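How to Run a Small Online Meditation Circle (without losing your mind over the tech)

Posted 18 Mar 2020 in Practice, Community

OK quick one. Had a pile of emails this week asking how we run the Pokmont circle online and whether you can do it with free stuff. Yes you can. Typing this between two sits so forgive the mess.

We've been doing a shared silent sit over the web since October. Nine regulars, four countries, one mailing list. Before that I sat with a group in Urnurberg in a cold room over a bakery and I was sure none of it would carry over a wire. Most of it does. Not the bread smell.

What you need

A computer or phone with a mic. Headphones if you have them.
Any group call service. Pick the one your least techy person already has.
A bell. Real one, bowl, spoon on a glass, whatever.
A timer that is NOT on the same phone as the call.
One plain email list.
One person who agrees to be the host that day. One. Not two.

That last one is bigger than it looks. When Valquíria Arruda and I both hosted we each waited for the other to ring the bell and everyone sat an extra 16 minutes. Very peaceful. Two people missed their bus.

Step 1. Decide what it is before you invite anyone

Write it down in one short paragraph. Silent or guided? Any tradition or none? Talking after, or straight off the call? Ours says: "We sit in silence together. All paths welcome. Short sharing after, you can pass." Done. If your paragraph runs past five lines you're planning a religion, go back and cut.

Be plain about what you don't do too. We don't do healing, we don't do readings, we don't sell anything. People were relieved to see that in writing.

Step 2. Keep it small

I know. The web lets you open the doors to the planet and it's very tempting. We tried it once with the Fatik network, a big linked sit, 200 people on one call. Moving in a way, all those little squares with eyes shut. But no one knew a single name afterward and the sharing part was just a wall of typing going by.

Start with four or five. Let it grow by people bringing a friend. Past a dozen, split it in two and let each half find its own hour.

Step 3. Pick the time and then leave it alone

Same day, same hour, every week. Do not poll the group. I'll say it again, do not poll the group. Inese Jaunzems sent round one of those calendar grids in our second month and we lost three weeks to it and ended up at the original time.

Write the time with the time zone, and put the other zones next to it if you have people far off. When clocks change, send a note the day before AND the morning of.

Step 4. Set up the call

Open the room ten minutes early. Then:

Mute everyone on entry. There's a setting for it, usually under the host or security menu.
Turn off the join and leave chimes. Please. These wreck a sit faster than anything.
Turn off noise cancelling or "background suppression" on the host's machine. The software thinks your bell is a noise and eats it. People hear a click and then nothing.
Turn off recording. Tell people it's off.
Leave chat on before and after, off during.

Cameras are up to each person. Some need to see faces, some can't settle if they're being looked at. We say either is fine and then we don't bring it up again. I put my own window away once we start so I'm not staring at my own chin.
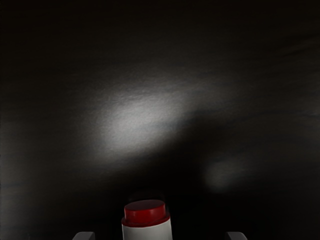

Test the bell with one other person before your first real sit. Hold it off to the side of the mic, an arm's length or so, strike softer than you think. Too close and it comes out as a buzz. Let the ring die all the way before you mute yourself again, otherwise it chops off and everyone's shoulders jump.

Step 5. Running the sit

Here's our order, steal it:

Welcome, say names. Two minutes.
Host reads something short. A poem, a line from a book, or nothing.
One bell. Sit, 25 minutes.
One bell. Stay quiet a moment, stretch.
Sharing. Everyone unmutes in turn, a minute or two each, or says "pass."
Two bells. Goodbyes. Off.

Read the names out loud. It sounds like school but it does somthing. Gunārs Mockus told me it's the only time all week he hears his name said slowly. I think about that.

During the sharing no one answers anyone. No advice, no "oh that happened to me." Only listening. Harder on a call than in a room, people want to fill the gap because they think the line dropped. The host can say at the start: gaps are fine, the line is OK.

Step 6. When it goes wrong

It will. Some usual ones:

Host drops off. Agree ahead of time that everybody just keeps sitting, and name a backup who rings the end bell. For us that's Ülle Rimkutė, she has the good connection and the good bowl.

Somebody isn't muted. Host mutes them, no comment, no scolding. We've all had a dog.

Stranger wanders in and makes trouble. Remove, lock the room, carry on. If it happens twice change the link, and stop posting it in public places. Send it by email only.

Someone is in real distress in the sharing. Don't try to fix it in front of the group. Thank them, finish the round, stay on with them after or phone. Have a local help line number written down where you can see it. You are a host, not a therapist, and a sit isn't a substitute for one.

Nobody comes. Sit anyway. I've rung the bell for an empty room twice and I don't regret either.

Step 7. Between sits

One email a week. Link, time, the reading if there was one. That's it. We had a chat group for a while and it turned into sunrise photos and then into arguments about sunrise photos, so I shut it. Liis Baranauskienė still hasn't forgiven me, hi Liis.

If people want more, let them pair up. We do "sitting buddies," two people who message each other a single word when they sit down in the morning. "Sitting." And the other writes it back when they get to theirs. No streaks, no points, no app. I tried one of the apps with the little flames and found I was meditating for the flame.

A few questions I keep getting

Does it count if we're not in the same place? Don't know. I used to have a theory. Kamath, the retreat house where I learned, had a saying that the room is wherever the bell reaches, and they meant the valley, they'd never heard of wifi. I've sort of taken it as permission.

Can I charge? You can. We don't. If your call service costs money, put out a jar once a year, say what it's for, and stop when it's full.

Do I need training to host? For silent sitting in a small group, no. Be on time, be kind, know where the mute button is. For guided stuff or anything that digs into people's past, yes, get teh training first.

What about kids? They wander through. Let them wave.

That's all I've got time for. Room opens in six minutes and I can't find the bell stick. If you start a circle write and tell me what time zone, I'd like to know who else is sitting when we are.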